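Three weeks without the phone upstairs

Right, quick one, kettle's on. I said in September I'd stop taking my phone to bed and then report back, and a few of you asked, so. Reporting back.

Why I did it: 333 unread messages and me awake at 2am reading reviews of a hotel in Stesmont I've no plans to visit. Daft. Bought a proper alarm clock, a Gekau, 13 quid, ticks like anything. Wrapped it in a sock the first night. Better.

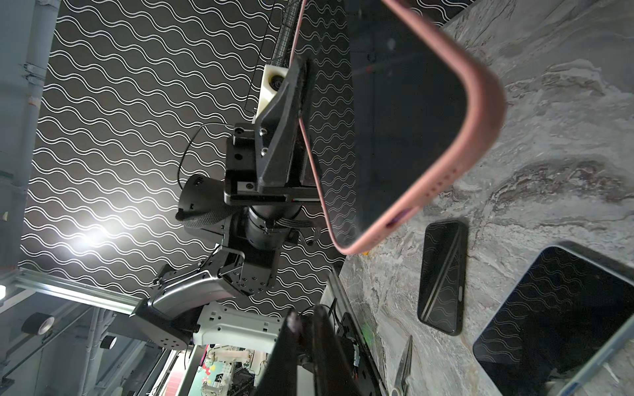 Pink case, black screen. Best way round.

First few nights were horrible. Kept patting the bedside table. Then I started reading again, an old paperback about canals, and was asleep by page 22 most nights. Same page 22, mostly. Still not finished it. 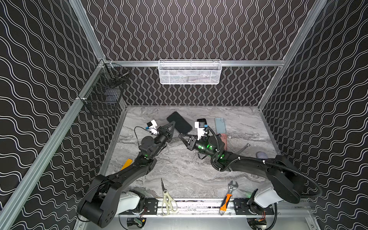 Mornings are the real change. No scrolling before my feet hit the floor, so I get an extra bit of time I didn't know I had, and I've been using it to sort the hall, one drawer a day. Keys are the big problem in our house, also gloves, also post. I'd like one of those long shallow white wire baskets hung off a rail, somewhere to chuck it all on the way in. Phone included. Haven't bought one yet, the hall wall is crumbly and I don't trust it with a screw.

Things that went wrong. Missed a call from my sister at 11pm, she was fine, she was cross. Forgot bin day becuase the reminder was buzzing away downstairs. And the Flosolex sleep app I'd paid for is obviously useless if the phone's in the kitchen, so that's cancelled. 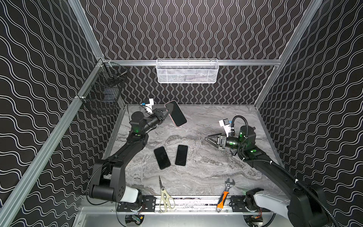
Would I keep going?

Yes, I think so. With rules though. Phone goes down at half nine, ringer on loud for family only. Weekends I'm allowed it on the sofa but not up the stairs. If I'm away for work all bets are off, I need the maps.

Also went and looked at my step count out of curiosity, 1089 on a day I'd have sworn I was busy. So that's the next thing to fix. Walk to the Feyisa bakery and back before work, maybe, if it's not chucking it down.

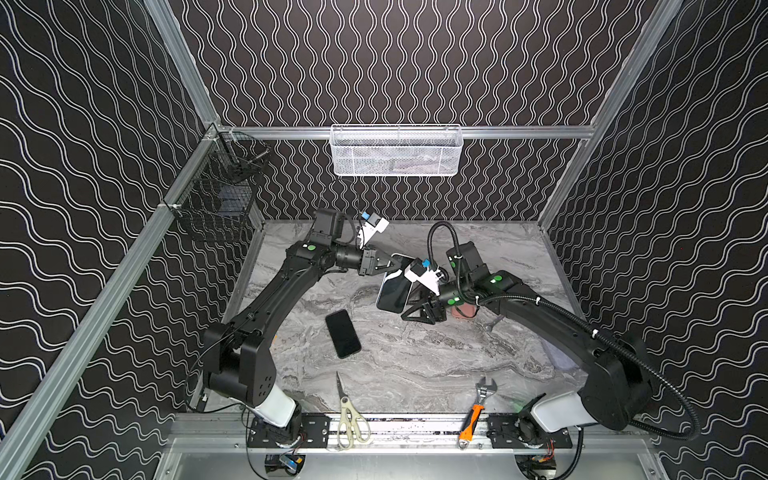 Wavy lines everywhere. Try counting those instead of sheep.

Kettle's boiled. Will try and post agian before the clocks change.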